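Nia Jenkins had expected the grasping to be the hard part. Her group at Derkero, a small lab in Stultbridge, spent most of last year teaching a two-arm system to tidy small household objects, and the first results pointed somewhere else.

"The arm could pick up a cup on day one," she says. "What it couldn't do was decide where one thing ended and the next one started. A chain on top of a chain is one blob to it."

The method they settled on is called Cabral. People do the chores themselves with hand-held grippers fitted with a camera, and the policy learns from those recordings. No robot is needed until the testing stage. Jenkins says the team collected demonstrations in 15 homes in Stultbridge and nearby Wornside, with two people taking turns at each one.

The main finding, she says, concerns variety. A policy trained on many recordings from a single room did well in that room and badly everywhere else. When the same number of recordings was spread over seven homes, the failure rate in a new home fell by nearly half. Adding more homes after that still helped, but more slowly.

"We had an argument about it in September," she says. "I wanted more takes per task. The others wanted more bedrooms. They were right."

The group also stopped cleaning up before recording. Early sessions used a bare table and good light, and the policy learned to depend on both. Now the recordings are made with the furniture and bedding as they are.

Soft and linked items remain the weak point. Jenkins puts the trouble down to the fingers as much as the software – wide pads cover the very thing the camera needs to see at the moment of contact. A narrower pad is being tested, and she expects to have numbers for it by spring.

She is cautious about what comes next. "It sorts a box of odds and ends slower than a child would," she says. "I'd like it to be reliable first. Speed we can work on."
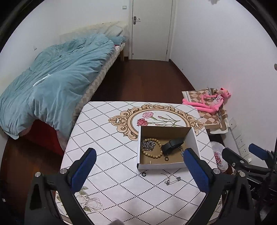
Jewelry is the task Jenkins brings up most when asked what still goes wrong. Rigid pieces give the policy little trouble, and it has learned to leave a box where it stands and work on what is in it. The mixed cases are harder. With a bracelet of wooden beads looped partly over a curb chain, the fingers have to take hold of one and leave the other, and a patterned tablecloth makes a thin necklace or keychain lying in front of the box harder for the software to pick out. The group plans to release the jewelry recordings along with the rest of the Cabral set.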